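# The Small Bin Is a False Economy

Every facilities budget I have read treats the waste bin as a solved object. It appears once, under sundries, with a unit price and a quantity, and it is bought in the smallest size the catalog offers. I want to argue that this is a mistake, that paper towels are the reason, and that the usual remedies (more frequent emptying, a sign, a scolding) are the wrong ones.

Start with the material. A paper towel leaves the dispenser flat. Stacked, a sleeve of them is dense enough to stand on. Once pulled, used and closed in a fist, the same sheet becomes a loose ball that is mostly air, and it keeps that shape because the fibers have been creased. A bin does not hold paper. It holds the air between creases, and it runs out of room long before it holds any meaningful weight.

This matters because bins are sold by liquid volume. A 20 liter bin holds 20 liters of water. Filled with crumpled towels, it holds whatever the person using it can be bothered to press down, and most people press nothing down. They place the towel on top. When the top becomes a slope, the next towel rolls off.

From that point the bin stops working as a container and becomes a landmark. People aim at it. The floor around the base fills at the same rate the bin used to, and the cleanup changes in kind. Emptying a bin is one motion: gather the rim of the bag, lift, tie. Recovering a spill is a long series of small motions made close to the floor, and the paper recovered has to go into a bag that is already full.
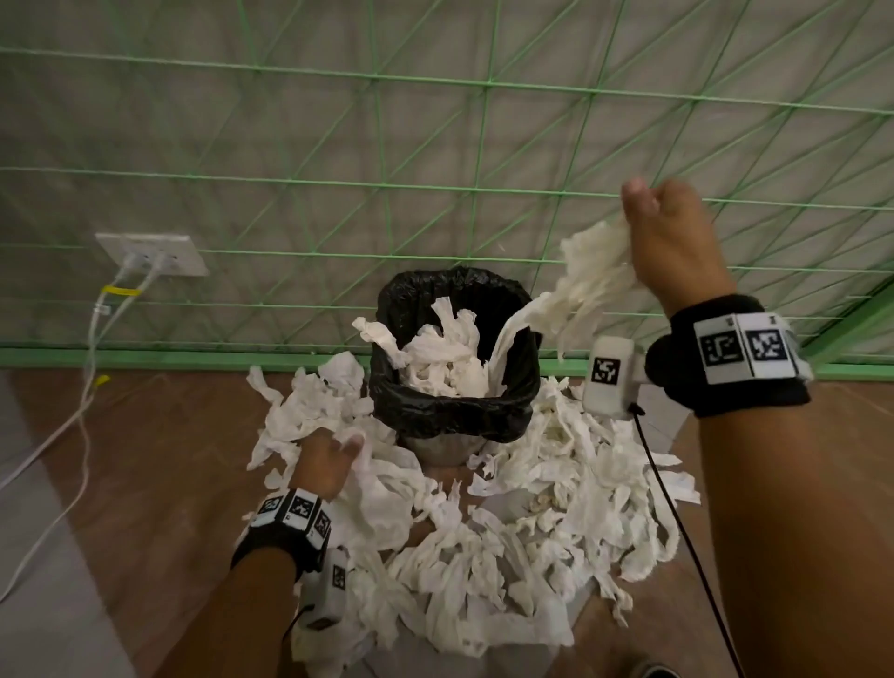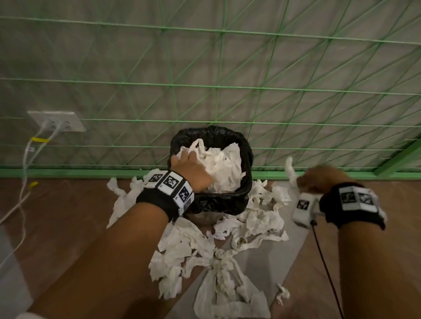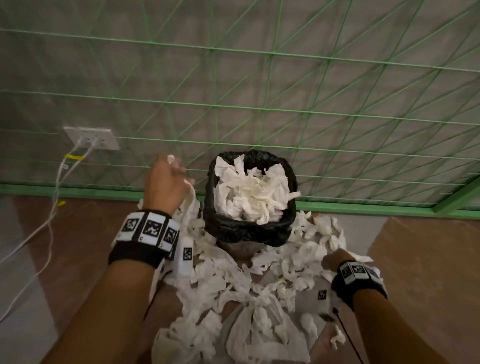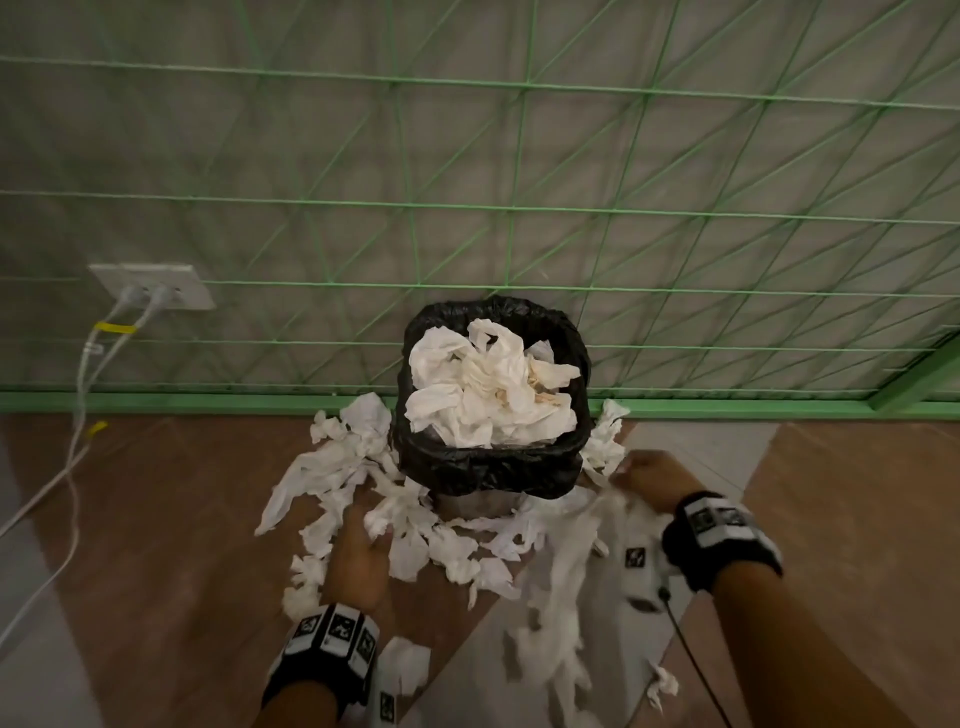
*Crumpled paper in a small lined bin and on the floor around it. Hand pickup in all four views.*

Consider how the hands have to work. A whole handful is efficient if the paper is bunched, but torn strips do not bunch. They trail. A long twisted strip is picked up by pinching it, and it then has to be fed to the bin end first or it drapes over the edge. So the job splits into two grips, the spread hand for the mound and the pinch for the strips, and the worker alternates between them.

Then there is compaction. Pressing down with an open palm is the correct technique, and fingers should be spread, as a fist only makes a hole in the middle. But crumpled paper is a spring. Lift the palm and some of the height comes back. The practical method is to press with one hand, keep it there, and bring the next load in with the other. I have never seen this in a training sheet, though any experienced cleaner does it.

Ayten Uysal, who supervised floors at the Gramdale sports hall when I was doing purchasing there, disliked compaction altogether. Her objection was to the liner. A bag folded over a rim is held by friction and a little stretch. Push down hard on the contents and the fold creeps inward, one side first, until the rim is bare and paper starts going down between the bag and the bin wall. That paper is found when the bag comes out. She wanted the fold deep, at least a hand's width on the outside, and pulled tight. I think she was right about the fold and wrong about pressing. With a deep fold you can press as much as you like, within reason.

The deep fold has a cost that buyers overlook. It uses up bag. On a small bin with a properly sized liner there is not much to spare, so people buy the next liner up, and the surplus plastic sits in pleats at the bottom and takes up room inside. A small bin with an oversize bag is a smaller bin.

At Gramdale we ran a comparison in September, without much rigor. Half the towel stations kept the 20 liter bins. The other half got 80 liter ones with open tops. Kvido Halás kept the log. Over the month, the small bins produced 69 entries for paper on the floor and the large ones produced 24. The large bins were seldom full when emptied, and a manager from another site took this as evidence of waste. I took it as evidence of margin. A bin that is full at collection was probably over capacity before it.

There is an argument on the other side, and Ozan Çetinkaya made it at length. Large bins stand out from the wall. They get kicked and moved, and the mop has to go around them. A small bin tucked in close by the baseboard is out of the traffic path. All true. But the wall position has its own defect: paper falls into the gap at the side and wedges there, and somebody has to reach in for it. If there are cords or an outlet on the same stretch of wall, the reach is more awkward still, and the loose paper ends up among the cables. I would leave a clear hand's width on each side of any bin and keep it off walls with outlets wherever the room allows.

Lids deserve a sentence. Do not buy swing lids for paper. The flap jams on the first towel that does not drop.

As for emptying more often, I costed it. The extra rounds for small bins took more labor in one quarter than the larger bins had cost to buy, and this did not include floor recovery, which was never on anyone's schedule and so never appeared in anyone's hours. That is how the small bin survives. Its price is in the purchasing ledger and its consequences are spread through other people's afternoons - a few minutes at a time, on their knees.

My recommendation is dull. Size the bin by the dispenser. If one refill of towels, crumpled, will not fit in the bin with the palm test (one firm press, then let go, and the paper stays below the rim), the bin is too small for that dispenser. Either buy a bigger one or put a second beside it. Fold the liner deep. For spills, bring a fresh bag to the floor and fill that, and leave the full bin alone until the floor is clear.

Celeste Leiva has the September log if anyone at Pravville wants to check my arithmetic.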